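Can a Two-Gripper Setup Handle Small Kitchen Containers?
Project report, Household Automation option
Velimir Ionescu
2 March 2025

1. Purpose

The project asked whether current low-cost manipulation methods can do one ordinary kitchen chore without supervision: opening, closing and moving small lidded containers. The chore was chosen over dish loading and laundry folding for practical reasons. It needs little space, the parts do not break often, and a failed attempt can be reset in a few seconds. It also needs two hands for most of its length, and two-handed work is where published demonstrations tend to be shortest.

The question matters outside the kitchen as well. The small shops in Tolcombe that fill jars by hand (spices, salves, loose tea) do the same motions for hours at a time, and a machine that managed the lids alone would be of some use to them.

2. Method

The chore was split into four steps: approach the container, hold the body, remove or seat the lid, and place the container at the target position. Demonstrations were recorded by a person using handheld grippers over a bordered white board. Recording started in January. A total of 247 demonstrations were kept after review. Those dropped were mostly cases where the tracking was lost when one hand passed over the other.

The policy was trained on the department machine with the Cereo toolkit at its default settings, except for the length of the action sequence, which was shortened. With the default length the policy committed to a closing motion too early and did not correct when the lid sat crooked.

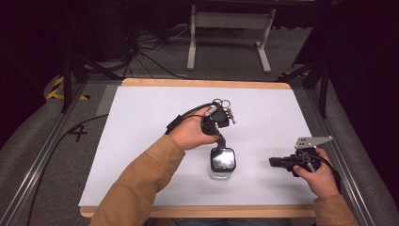 Testing used 20 trials per step on containers included in training, and the same number on containers held back. A trial was counted as a success only if the step was finished without a person touching the setup. Partial results were logged but are not included in the rates given below. The time limit was 40 seconds per trial.

3. Results

Approach was reliable. The policy reached the container in every trial with known containers and missed twice with the held-back set, both times on the shortest one.

Holding the body was acceptable. The main fault was grip height. When the fingers closed near the shoulder of a jar, the lid step that followed was blocked, even though the hold itself counted as a success. Rates for separate steps therefore overstate how well the full chore would go.

The lid step was the weak point. Press-on lids were seated in 13 of 20 trials with known containers and in 6 of 20 with held-back ones. Screw lids were tried and then left out of the main test. The policy turned the lid in the correct direction but did not let go and take a new grip, so the thread was never engaged for more than part of a turn.

Placing gave few problems. Errors in position were small and would not matter on a shelf.

4. Discussion

Two causes are likely for the lid failures. The first is sensing. The policy had camera input only, and the difference between a seated lid and one resting slightly high is hard to see from above. A glossy lid makes this worse, as reflections change with every small movement. A person doing the same job relies on feel. Force sensing at the fingers was planned and then cut for cost.

The second cause is coverage. The demonstrations were made by a skilled operator who rarely made mistakes, so the policy saw few examples of recovery. Once a lid was off center, it usually repeated the same downward press until time ran out.

A comparison with manual work is not favorable. A person closes a small jar in a couple of seconds. The fastest successful trial took 11 seconds. Speed alone would not rule out overnight use in a shop, but the failure rate would, given that someone would have to stay and clear the faults.

5. Conclusions and further work

The setup can find, hold and move small containers. It can't yet be left alone to close them. Next steps, in order of expected benefit, are to add force sensing to one finger pair, record demonstrations that begin from a crooked lid, and repeat the held-back test with a wider range of lid sizes. The screw lid case needs a regrip motion and should be treated as a separate project.

Trial logs and the settings file are stored in the lab, Room 901, under the project name Betadton.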